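Planning a half-term museum visit with children: a step-by-step method

This page sets out a procedure for organising a day at a museum with one or more children between the ages of three and eleven. It was written with the Murkdale Museum in mind, but most of it applies to any local authority or independent museum of similar size. Where Murkdale differs from the general case, this is stated.

The procedure assumes two adults and up to four children, arriving by public transport or car, and staying between two and four hours.

What you need

A computer or phone with internet access
The museum's current floor plan, printed if possible
A pencil for each child (most galleries do not permit pens)
A small bag that fits in a standard locker
A one pound coin for the locker, returned after use
Packed lunch, or a budget for the café

Step 1. Check opening hours for the holiday period

Museums often run different hours during school holidays. Use the museum's own website, not a search engine summary or a third-party listing, as these are frequently left over from the previous season. Look for a page headed "Plan your visit" or "Holiday opening".

In October, Murkdale opens at 10.00 and closes at 16.30. Last admission is at 15.45. The top floor is cleared fifteen minutes before closing, so visit it first if you are arriving after lunch.

Check separately for gallery closures. A building can be open while the section you want is shut for rehanging or repair. Closures are normally listed under "News" and may not appear on the visit page.

Step 2. Establish what is free and what is charged

"Free entry" usually covers the permanent collection only. The following are often charged:

Temporary exhibitions
Craft sessions and handling workshops
Trail booklets
Planetarium or film showings
Parking

Add these up before you compare museums. A charged museum with everything included can cost less than a free one with three paid extras. If the ticket is an annual pass, note the expiry date and whether it covers special exhibitions. At Murkdale the pass covers the building and the Athanasiadis Gallery, but excludes workshops.

Some museums let you claim a child's place free with a library card or a local resident's card. Proof of address may be requested at the desk.

Step 3. Book timed sessions

Book workshops before you book travel. Places for under-sevens go first. At Murkdale, bookings are taken through a system called Lokex, which works as follows:

Create an account using an email address you can read on the day.
Select the session and the number of children. Accompanying adults are added on the next screen.
Enter any access requirements in the notes box. There is no second opportunity to do this online.
Confirm. A booking number is sent by email, in the form of four digits, for example 3432.
Write down the number. Signal in the entrance hall is poor and the email may not load.

If a session is full, join the waiting list. Genalyn Dalisay, who runs the family programme, releases returned places at 9.00 on the morning of the session. These are offered by text message and held for thirty minutes.

Step 4. Prepare a route

Print the floor plan and mark the toilets, the lifts, the picnic area and no more than five objects. Choose the objects from the online collection. Enter a subject in the search box, tick "On display", and note the gallery number. Objects without a gallery number are in store and cannot be seen.

Let each child choose at least one object. Younger children should choose from pictures. Older ones can use the search themselves, although the results need to be narrowed: an unfiltered search for "armour" returns many items, including buckles and fragments.

Draw the route so that it does not cross itself. Plan for fifteen minutes at each object, including walking, and a break after the second. Do this the evening before, at a table with enough space to lay the plan flat.
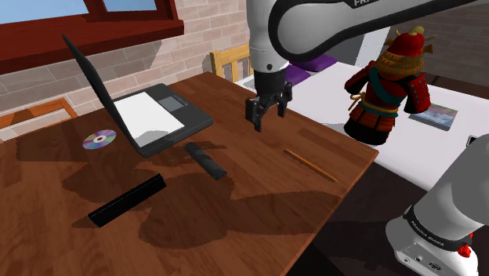 Step 5. Plan travel and arrival

Aim to arrive ten minutes after opening. The queue at opening time is mostly made up of people with the same plan, and it clears quickly.

By bus, use the Tutura Road stop. The entrance nearest to the stop has steps. For pushchairs and wheelchairs, continue past it to the side entrance, which has a ramp and an automatic door.

By car, the museum car park holds few vehicles and is full by mid-morning in the holidays. The multi-storey behind the market is a seven-minute walk and has a height limit. Check this if you have a roof box.

Step 6. Use the front desk

On arrival, go to the desk before the galleries, even if you already hold tickets. Ask these questions:

Is anything closed today that is not on the website?
Are there any drop-in activities, and where do they start?
Is there a family trail, and is it suited to the age of the children?
Are there backpacks, ear defenders or magnifiers to borrow?
Can we leave the building and come back in?

Staff at Murkdale keep a list of quieter times for each gallery. It is not on display but will be given on request. Bienvenido Sebastian on the front desk can also advise on a route that avoids the louder film rooms.

Put coats and bags in the lockers at this point. Indoor temperatures are kept steady for the objects, and most children will be too warm in outdoor clothing.

Step 7. Work through the route

Start with the furthest object and work back towards the exit. This keeps the café and toilets close when attention is lowest.

At each object, ask one question that can be answered by looking. "Which part is worn away?" works better than "What do you think this is for?" with children under six. Allow drawing if the gallery is not crowded. Read labels aloud only when asked, and shorten them.

Photographs are normally allowed without flash. Loaned objects may carry a sign forbidding them. The sign is usually fixed low on the case.

If a child loses interest, skip to the next marked object or take the break early. Unseen objects can be carried over to another visit.

Step 8. Lunch

Check whether you may eat your own food indoors. At Murkdale the education room on the ground floor is open to families from 11.45 to 14.00 in the holidays. It has tables, a sink and a bottle filler, but no microwave. Hot water for baby food is available from the café at no charge.

The café is busiest between 12.15 and 13.15. Children's lunch boxes are sold until they run out and cannot be reserved.

Step 9. The shop

Agree a spending limit before going in, preferably at home. Pocket-money items are on the lower shelves near the till. If you wish to avoid the shop, leave by the side entrance used by pushchairs.

Common problems

The booking number is not recognised. Check that you are at the workshop desk and not the main desk. The two use separate lists.

One child is outside the age range for a workshop. Ask whether siblings may sit in. Kerttu Nurmi, who leads the pottery sessions, accepts younger siblings if an adult stays with them. Other leaders may not.

The trail is too hard. Ask for the picture version. It covers the same galleries with fewer stops.

A child is lost. Tell the nearest member of gallery staff at once and stay where you are. Staff have radios and the doors are watched.

An item has been left behind. Return to the desk before closing, or email the next day with the gallery name and a description. Items are kept for 3 months.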